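Breakfast tray layout - where does the mug go?
Forum: Table and Kitchen > Serving and Trays
Started by nkaram, November 17, 2023

nkaram
I'm writing a one-page tray guide for a small guest house. Each tray carries one wide-rimmed bowl, one mug, a folded napkin, and a fork, knife and spoon. The tray is a Lalby, rounded corners, low lip. The bowl takes most of one end and I can't settle the rest. Mug beside the bowl, or at the far end to balance the weight?

suha_t
Far end. The bowl is the heaviest item once filled, so put the mug opposite or the tray tips towards you on the stairs.

A.Farah
Disagree. A full mug at the far end is the item you can see least and reach last. Keep bowl and mug together, carry that end close to the body, and let the napkin and cutlery have the light end. I did this for 15 rooms over two floors and the loss rate was one saucer.

suha_t
What about the handle? With the mug hard against the bowl, a guest has to lift it by the body.

A.Farah
Handle outwards if there is room. Inwards is narrower, and it doesn't catch on door frames.

nkaram
Laid one out both ways this afternoon. Second version, handle in:

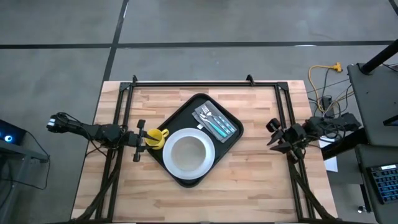

Bowl and mug at one end, cutlery on the napkin at the other.

abla.m
Cutlery on top of the napkin is fine for carrying, it stops the rattle. I would set it parallel to the short side though. On the diagonal it wastes the corner, and you will want that corner for a jam pot.

suha_t
Still think the mug is too near the edge. Move it 2 cm in and I'll withdraw the objection.

nkaram
Moving it in puts it against the bowl rim. I could go down a bowl size - the Melus one is narrower - but it holds less porridge.

A.Farah
Keep the bowl. Turn the mug handle to point at the corner instead and you gain the space.

noura_z
Whichever you choose, draw the outline on the guide at full size. Written instructions were ignored at our place until we did that. Grey napkins also hide tea better than white, so no change there.

nkaram
Will do. Handle to the corner, napkin squared up, drawing to follow in December.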